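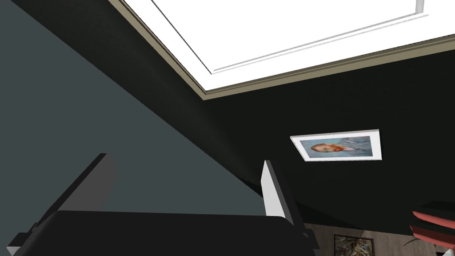

Vol. 5, No. 24

1/ ok so backups. had three calls this week from small offices who thought they had backups. they had a green checkmark. going to write this up fast before I forget

2/ first one, 21 person accounting office. the nightly job ran fine since May. what it was backing up was a folder called CLIENTS_OLD. the real one got moved when they swapped servers. job never complained, folder still existed

3/ 2786 files changed since the last good copy. two of us went through the list by hand with the office manager. not a fun afternoon

4/ most of it came back from peoples own laptops and sent mail. most. there's a batch of scanned receipts that is just gone

5/ so, rule I keep repeating: open a file. pick one random file from the backup, restore it to a different machine, open it, look at the date on it. do it monthly. put it on somebody's calendar with their name on it

6/ second call was Kedura. design shop, nice people. they had a real plan, printed and everything. Ruben Hendriks wrote it for them and it's good, I've borrowed bits of it

7/ problem was the external drive. plan says swap two drives every week, one goes home with a person. both drives were plugged in to the same PC. had been for months. ransomware got both

8/ the offline copy has to be OFFLINE. unplugged. in a bag, in a drawer at somebody's house, whatever. if windows gives it a letter then so can the bad guys

9/ they were down 5 days. could've been worse, their mail was hosted elsewhere and kept going so at least they could tell customers

10/ someone asked on the last thread if syncing counts. no. sync copies your mistakes very quickly. delete a folder here, it's deleted there. version history helps but go check how far back yours goes, a lot of the cheap plans keep 30 days or less

11/ third one I can't name. passwords to the backup account were in a spreadsheet. spreadsheet was on the server. server was dead. you see it

12/ took most of a day on the phone proving to the vendor that we were who we said we were. they were right to be strict about it tbh

13/ print the recovery key. envelope, sealed, signed, in the fire safe. second envelope with the owner. I know it feels like 1995

14/ question from Jolien Van der Linden, she runs the office side at Belska: how long should a full restore take? depends on the line. take your total size, take your real download speed, not the one on the bill, and do the math. people get a shock. a couple terabytes over a slow office connection is days and days

15/ Belska ended up with a local box for quick restores and a cloud copy for the building-burns-down case. boring setup. I like boring

16/ also write down the ORDER. what comes back first. at most places it's the login server, then the shared files, then whatever runs invoicing. the photo archive from the summer party can wait

17/ things I'd check before new years if you only have an hour:
- what folders are actualy selected
- date of the newest file in there
- who gets the failure email (is it someone who left?)
- is a drive plugged in that shouldnt be
- one test restore

18/ that failure email one. Laaksonen had alerts going to a guy who quit two years ago. mailbox was full. 24 warnings sitting at the bottom of it and then it just started bouncing

19/ send alerts to a shared address, and have it send a success mail too. silence should bother you

20/ couple of people wanting to know what I charge for a check like this. small office, half a day, remote is fine unless you've got tapes. yes there are still tapes. DM me, slow replies till after the holidays

21/ typos are because I'm doing this on my phone, posted Dec 25, 2020 in between the oven timer going off. will do one on old routers next, Nalell had one in a closet that hadn't seen an update since it was unboxed

Recent threads
Shared mailboxes and who really reads them
Moving off the old file server, part 2
When the copier has a password and it's "admin"
Laptop checklist for new hires
Wifi in a long skinny office

We use cookies to keep you signed in and to see which threads get read. By continuing you accept our cookie policy. Accept | Settings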